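Hillance Zeveck head-mounted capture kit

The Zeveck kit records first-person demonstrations of manual work for training manipulation policies. It is worn by the person doing the task. The output is a set of segmented episodes with synchronized video, head motion and a text label for each step. No instrumented gloves are required, and the operator's hands stay bare unless the task itself calls for gloves.

Hillance supplies the kit alone or with a collection plan. Most customers take the plan for the first project and run later ones themselves.

What the kit contains

Head unit with adjustable band, one battery worn at the belt, one spare battery, charging dock, recorder, calibration board, cable set and a hard case. The recorder has a single button. A short press starts or ends an episode, and a long press marks the current episode as rejected. The operator hears a tone in each case and does not need to look away from the work.

The head unit is fitted so that both hands are in view when they are working at chest or waist height. Fitting takes a few minutes per operator. The angle is set with the lock on the left side of the band and should be checked again after a battery change, when operators tend to push the band up.

Suitable tasks

The kit was designed for tasks that involve two hands, contact with a surface and a tool or cloth that changes shape. Cleaning and wiping make up the largest share of current use. Folding, packing and light assembly are also common. Tasks performed overhead, or with the arms behind a panel, are poorly covered by a head-mounted view and need a second fixed camera (sold separately as Grasness).

Wiping is a useful early task for a learning system. The tool is cheap, the motion is familiar to every operator, and the contact is continuous. It is also harder than it looks in simulation. The cloth folds and bunches, the free hand braces the object, and the path follows a surface that may curve in two directions.

Fitness equipment data set

The Tudose set was collected with the production version of the kit and is licensed with it at no added cost. It covers the wiping of cardio and strength machines and contains 2,266 episodes from 40 operators. Of these, 241 are held back as a test split and are delivered in a separate archive. Recording was finished in March.

Each episode covers one part of one machine, such as a seat, a handlebar or the edge of a console. Operators were told which part to wipe and were given no instruction on grip, speed or direction. This was deliberate. Early trials used a scripted order of strokes, and the resulting policies failed when the cloth started in a different fold.

Labels are given at three levels: machine type, part and contact phase. The contact phases are approach, brace, wipe and release. Brace is labeled separately because the supporting hand often arrives first and stays in place while the other hand moves. Episodes in which one hand does all the work carry an empty brace field.

Ruxandra Nedelcu, who designed the label scheme, recommends at least 2,000 accepted episodes before training on a new family of machines from scratch. Fine-tuning from the Tudose weights needs fewer, but the number depends on how closely the new surfaces match those in the set. Flat panels transfer well. Curved grips and molded covers transfer less well and should be sampled more heavily.

Lighting

Exposure is locked at the start of each episode. Windows behind the work are the usual cause of rejected footage, and a lowered shade is normally enough to correct it. Glossy displays will still show reflections. These should be left in the data – a deployed system will meet them too.

Export and storage

Episodes are written to the recorder and copied over a cable. The export tool checks each file, drops rejected episodes and produces one folder per operator. Faces that enter the view can be blurred on export. Audio is off by default and can be enabled for projects that use spoken step labels.

Ordering

Kits ship calibrated. Replacement bands and batteries are stocked and can be ordered separately. The data license is issued with the kit and covers one site. 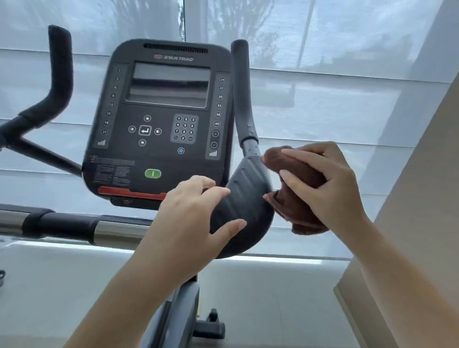 A license for more sites can be added later under the same order number, and the archive does not need to be downloaded again.

Contact Hillance sales | Copyright Hillance, all rights reserved | Back to top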